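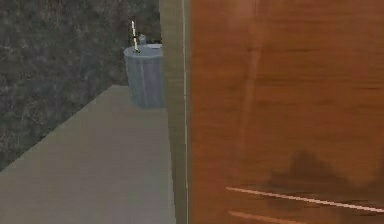

Gray wall, pale floor, blue-gray bin in the corner.

3 December 2019

So I finally sat through an entire county energy hearing, start to finish, and I loved it! I know how that sounds. But if you've been reading along since May you know I've been following the Drornside transmission line bill, and last night the public works panel took it up at last.

Quick catch-up for anyone new. The bill would let the state approve new power lines that cross county borders, instead of making the builder get a separate yes from every county on the route. Drornside has been waiting on a line like that for 7 years. The draft is only 10 pages long (I printed it, I underlined things, I had a great time).

There were 206 people signed up to speak when I got there. They didn't all get a turn, of course, but the ones who did were so good. A dairy farmer wanted to know who pays to fix her drainage tile if a tower goes in on top of it. A high school junior asked why the cost study stops at the county line when the power doesn't. The panel had no answer for him and the chair wrote the question down, which I was thrilled to see.

My favorite was Liv Granström, who runs the rural co-op out past Lund Road. She supports the line but wants section 3 rewritten, the part on notice to landowners. Right now a company only has to mail one letter before surveyors can show up. She asked for two letters and a public meeting, and she had the replacement wording typed up and ready to hand over. I want to be that prepared for anything in my life!

Perkevora, the company that would build the thing, sent a lawyer who said they could live with the meeting but would like a deadline on it so it can't be put off forever. That seemed fair to me. Frida Gunnlaugsson, our own representative on the panel, asked him three times whether that was a yes on the second letter too, and the third time he said he'd get back to her. The whole row behind me laughed.

No vote yet. The amendments are due first, and then it comes back to the same panel before it can go anywhere else. Written comments are still open, so if you live on the route, please send one in, even if it's two sentences. Mine is about the cost study and I stole the idea straight from that kid.

I'm still typing up the rest of my notes (my handwriting got wild in the second hour), and I'll post the part on property taxes next.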